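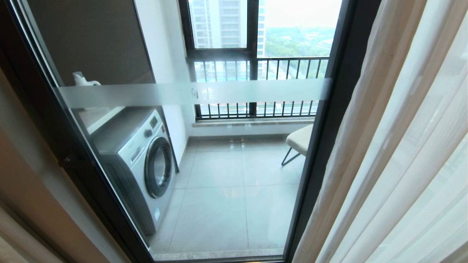

Stonness — May 2017

Posting the summer streaming list here again, a few posts at a time. Same as last year: what's new, what's leaving, what I'd skip.

Girnico first. The big one is season 2 of Harbor Line, which picks up right after the ferry strike. All 11 episodes go up at once. Season one was slow until the fourth episode, so if you quit early you may want to go back.

Also on Girnico: The Salt Clerk, a period drama about a customs office. Lorenz Aigner plays the clerk. I watched the first two and he's good in it. The subtitles were out of sync on my TV and fine on my phone.

Vekton has less this month. A cooking contest, a true crime series in three parts, and a batch of older comedies. The comedies are the reason to open the app. Most of them haven't streamed anywhere in years.

Vekton is also dropping 38 movies at the end of the month. No full list yet. The app puts a small "leaving" tag on each title, but only after you click into it, so check your watchlist one by one.
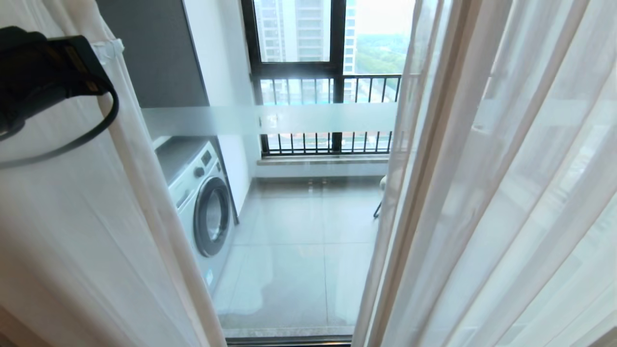 Divya Amin replied that the tag doesn't show at all on her tablet, and she only found out Night Bus to Sundaram was going when it turned up in the "last chance" row. Is that row on everyone's home page, she asks, or do you have to scroll for it?

You have to scroll. On mine it's almost at the bottom, under the kids' shows. It moves if you use more than one profile.

Night Bus to Sundaram is worth getting to before it goes, by the way. Under two hours, and the second half is much better than the first. Kavitha Acharya wrote it and she has a new series coming to Girnico in July.

That series is called 1334. It's a number on a locker, not a year — I got this wrong in a post last week and a few people corrected me. Eight episodes, one a week.

Skips: the Vekton true crime one. It could have been a single hour. The third part mostly repeats the first with different music.

Still waiting on Girnico to say if the old Ilango Naidu detective movies are coming back. They were up last summer and then gone. Will add to this thread if I hear a date.

Prices are the same on both for now. Kids' titles in the next post.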